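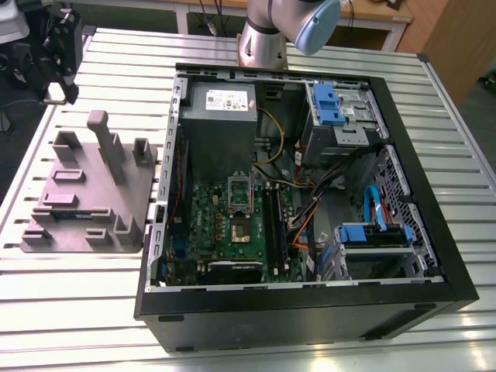

I think college football should stop the long break at halftime for the big November games. Last season I was at the Cukside match against Grulamau. Cukside had 261 yards before the break and only 133 after it, and their quarterback, Spyros Stamatopoulos, looked stiff on every throw. Many fans say the coach called the wrong plays. Maybe he did. But the players sat too long in a cold locker room, and a shorter pause would help them stay ready. The bands can play before kickoff, when people also like to listen.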